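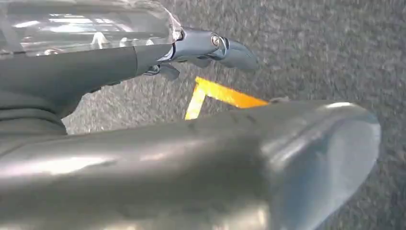
Which items does the Trultthorpe set cover?
Office furniture in parts, mainly chair backrests, along with the carpeted floor area where the parts are set out.

Trultthorpe -- floor layout and chair parts
Release 4, February. Maintained by Nileline.

Contents
173 sessions, 847 entries in the item table. Each session lists the parts handled, the floor zone used and the start time.

Fields
item_id: integer, unique within a session
part: backrest, seat, base, armrest, other
zone: label of the taped square, or "none"
note: free text, up to 7 words
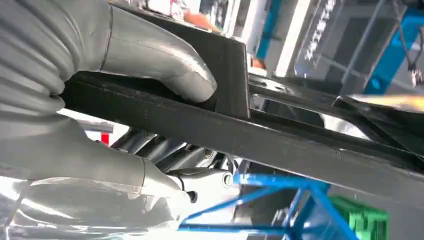
Parts with no clear class go under "other" and keep their note. Labels from release 3 were remapped -- "back" and "back_panel" are now both "backrest". Zone labels did not change.

Known issues
Start times in the Humphreys folder are rounded to the minute. Armrest entries in the Lullano folder lack notes.

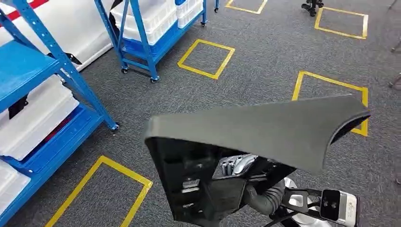
Chair backrest held above gray carpet, with floor zones marked in yellow tape.

License
Internal and research use. Cite the release number.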